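Gurngate Street Library and Garden Club
Minutes of the February general meeting

Held in the back room at Jatgate Hall. Meeting opened at 7.10 pm, a little behind time while the urn was coaxed along and extra chairs were found.

Present: Judit Fülöp (chair), Géza Takács, Máté Lakatos, Leonardo Fiore, Gearóid Ó Súilleabháin (minutes), and a very welcome handful of neighbours from the Sunent end of the street, who we hope will come again.

Apologies: received from the Mészáros family, who are up the coast until school goes back and sent their love and a tin of shortbread. The shortbread was opened under this item.

1. Minutes of the last meeting

Read and accepted, with one correction. The lemon tree at the corner bed was donated by Máté's mother and not by Máté, and she would like this put right. Moved Leonardo, seconded Géza.

2. Matters arising

The gate latch has been fixed and now closes with a good firm click. The letter to council about the drain was sent, and a reply has come saying that our letter has been received. Judit will ring them and be her usual charming self.

The sign for the street library is still at the painter's. Géza thought the green might be a shade too dark to read under the jacaranda, and there was a fair bit of talk on this, during which paint cards came out of two separate handbags. Left with the painter for now.

3. Money

Opening balance was $1681. Out of that we have paid $340 for the sleepers and the two loads of soil for the new beds, and we took in $20 from the jam left over after the Christmas stall. Closing balance $1361. Leonardo reminded everyone that the hall hire falls due before Easter and asked that receipts come to him in something other than a wet pocket.

The grant application was discussed at some length. We are asking for $900 towards the rain tank and its stand. Judit has written the first draft and read parts of it aloud, and the meeting thought it was lovely, though perhaps there was more in it about the history of the street than the form strictly allows. Máté will help trim it down to fit the boxes.

4. Garden

Géza gave his report. It has been a hard, hot month and the beans have sulked, but the tomatoes along the north fence have been so generous that people have begun leaving them on each other's doorsteps after dark. The basil has gone to flower and should be pinched back by anyone passing. The passionfruit has got into the neighbour's guttering, and Géza has been next door to apologise and was given a cup of tea and a cutting of something with no name.

The next working morning is Saturday, from 8 o'clock, before the heat gets up. Jobs are spreading the mulch, pulling out the spent zucchini, and finishing the edging on the third bed, which wants two people with strong backs and one with a level. Please bring a hat, water and your own work gloves, as the shared box is down to odd ones. Cotton gloves are fine for everything except the roses.
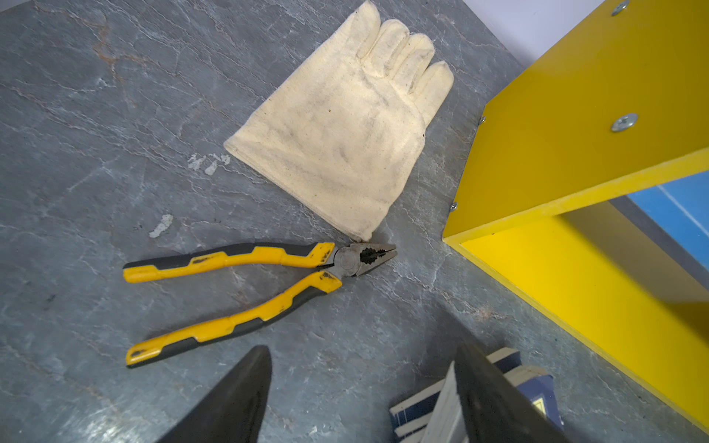 Judit felt that the club really ought to buy a few decent pairs in small sizes, as she has been gardening for two summers in gloves that would fit a front-row forward, and every time she reaches for a weed the fingertips get there well before she does. This was warmly supported by several of those present. Leonardo said he would price them at the hardware shop and that we could surely run to three or four pairs without troubling the grant. Agreed.

One of our Sunent neighbours asked if the children could have a bed of their own. There was real enthusiasm for this, and the half bed nearest the tap was suggested, where they can get as muddy as they please. Máté to draw up a little plan with them and to keep the strawberries in mind — they were asked for by name.

5. Street library

Máté reported that borrowing has been very lively over the holidays, and that the cupboard has twice been so full that the door wouldn't shut. Crime novels go fastest, cookbooks next, and we are still the owners of the same set of tax guides we started with. It was agreed, with some relief, that these could go in the recycling.

We talked for a good while about books in languages other than English. There are more households on the street now who read in Chinese, Hungarian and Italian, and people have been shy about leaving such books in case they weren't wanted. They are very much wanted! Máté would like to set aside a shelf for them, and Leonardo offered some of his late aunt's Italian paperbacks to start it off. A line will go in the newsletter, and Judit will ask around for somebody to help with the wording in Chinese.

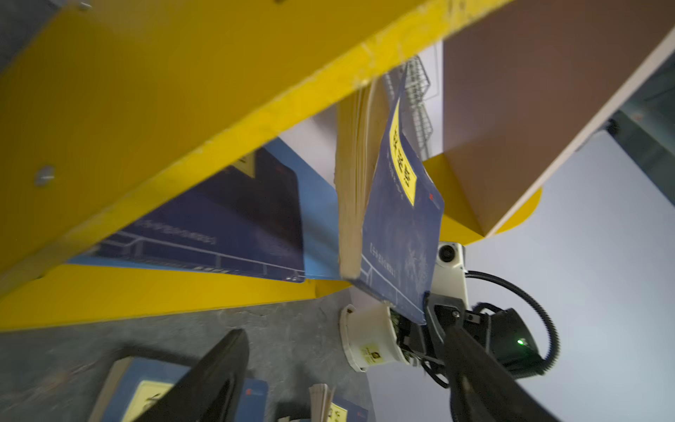
Máté also asked that donors go gently on the paperbacks with loose pages. He is happy to glue a spine of an evening, and has a good pot of binder's glue and a stack of bricks for weights, but his kitchen table is only so big and his household would like to eat at it. Anything past saving can be left in the crate at the hall and Géza will see to it.

The question of a stamp for the inside cover came up again. Some would like one so that books find their way home, and others feel that a book going off into the world is the whole idea. After a friendly back-and-forth it was held over to the next meeting, when the sign may also be back and we can look at both together.

6. Autumn lunch

To be held in the garden after Easter, on long tables, everyone bringing a plate. Gearóid to do the soda bread. Géza will lend the big pot and would like it returned this time with its lid. Judit to check about shade cloth, and to ask the hall about borrowing the trestles.

7. Other business

The hose has a split near the tap end and should be used with care until Leonardo gets to it. Lost property from last meeting is a grey umbrella and a casserole dish, both on the piano.

Thanks were given to Géza for watering all through January while half the street was at the beach.

Meeting closed at 8.50 pm, followed by tea and the rest of the shortbread.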